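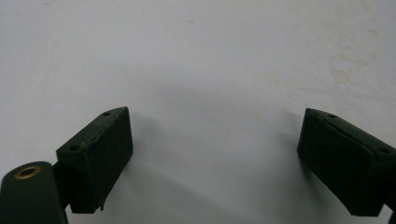

Can food-soiled cardboard go in the organics cart?
Posted by Refilwe Baloyi, 16th December

We moved to Skonier in November and the city gave us three carts: trash, recycling and organics. The flyer says organics are trucked to the digester at Joubert and turned into gas and compost. It says food scraps and yard waste are fine. It says nothing on pizza boxes, paper plates or the bags sold as compostable. My last city took all of them, but that was plain composting with no digester.

I put two greasy pizza boxes in last week and the cart was left at the curb with an orange tag on it. The only box checked was "other." Does anyone know what the rule is? We fill the trash cart every week and I would like to get down to the smaller size.

Disia
Pizza boxes are OK if you tear them up. Whole boxes get tagged because they jam in the cart when it's tipped and the driver has to get out. Mine go in torn into pieces and I have never had a tag.

Compostable bags are a no. The plant pulls out anything that looks like film before the tank, and it goes to the landfill with whatever food is stuck in it. Use a paper bag or newspaper, or nothing and rinse the cart.

Paper plates depend on the coating. If it's shiny, put it in the trash.

Fallen
just put it in the trash, they dump it all in the same place anyway

Marsh Road 504
That isn't correct. The plant has been running for 4 years and the organics trucks weigh in there separately. I went on the open day. They told us the digester doesn't get much gas out of cardboard, so they screen most of it out at the front and send it over to the compost rows. They will take it, but they would prefer the clean part of a pizza box in recycling and only the greasy part in organics.

On the smaller trash cart, you have to ask for it by phone. The form on the city site only lets you go up a size. The change saves $79 a year on our bill. They won't do it if you have an open tag on your account, so ask them to clear the orange one first. It took two calls for me.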